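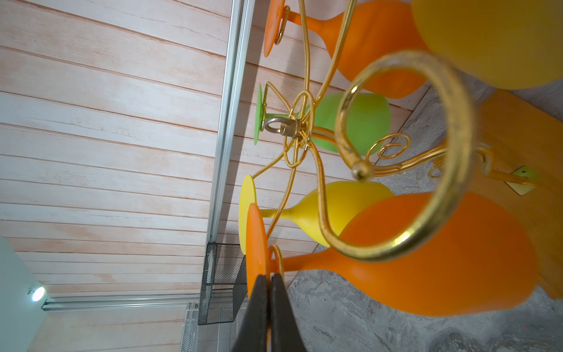

Section 2. First Filling and Regeneration

Applies to: Moslow Ellside water softener, domestic model
Issued 23 Sep 2019

Read the whole of this section before turning on the water supply. The softener must already be connected to the rising main, with the bypass valve fitted, as set out in Section 1. The kitchen drinking tap should remain on the unsoftened supply.

Caution: Do not plug in the softener until step 5. The control valve finds its home position when power is first applied, and it may stop part way if there is no water pressure.

2.1 Filling the cabinet

1. Check that the bypass valve is set to BYPASS and that both hoses are hand tight.
2. Lift off the salt lid and remove the packing card from the brine well.
3. Pour in 18 litres of cold tap water. Do not use hot water.
4. Add tablet salt up to the lower line. Granular salt and rock salt must not be used in this cabinet.
5. Plug in the power supply. The display will show a row of dashes and then the time.

Note: The level of water in the cabinet will rise as salt is added. It should never reach the overflow elbow.
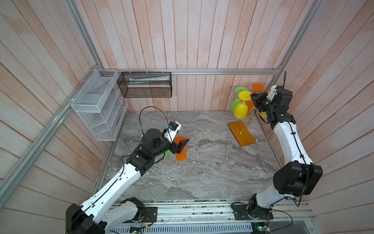

One user wrote to us that step 4 ought to come before step 3, as the salt is easier to level in a dry cabinet, and that an earlier Gorkotach unit in the same house had been filled in that order without trouble. Either order will do no harm to the valve. The order printed above has been kept so that the water can be measured against the mark inside the cabinet before the salt hides it.

2.2 Setting the controls

6. Hold SET until the hour flashes. Use the arrows to change it, then press SET again for the minutes.
7. Enter the hardness figure given by your water supplier. The softener accepts parts per million only.
8. Leave the regeneration time at 2 a.m. unless water is drawn regularly at that hour.

The display will then give the volume of soft water left before the next regeneration. For a household on moderately hard water, this is about 656 litres. The figure falls as water is used and returns to its full value after each regeneration.

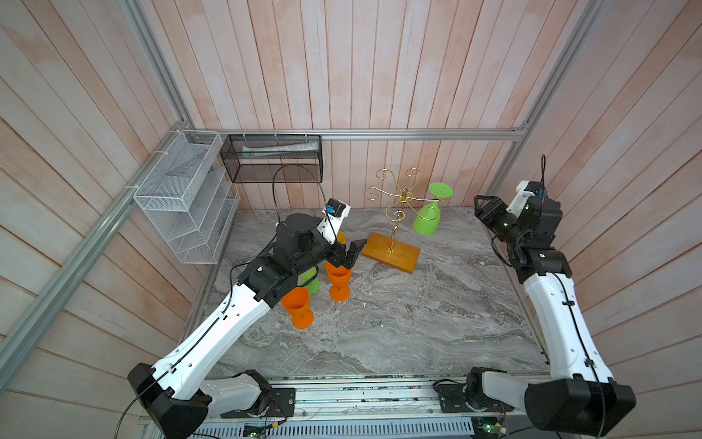 9. Open the bypass valve slowly, a quarter turn at a time, until it reaches SERVICE. Opening it quickly may force resin into the house pipes.
10. Run the nearest cold tap on the softened supply until the water is clear and free of air.
11. Press and hold REGEN until the motor starts. Do not draw softened water until the cycle has ended and the time is shown again.
12. Check both hose joints, the drain line and the overflow elbow for leaks.

Caution: If water is found under the cabinet, turn the valve back to BYPASS, unplug the power supply and see Section 6.

2.3 Records

Write the hardness setting and the date of first use on the card inside the lid. The control valve keeps its own count of regenerations and will show SERV at 2,825. Seals and spacers should then be replaced using the Oyelaran seal kit listed in Section 8.

Softeners supplied before October use a different kit, which is listed on the same page.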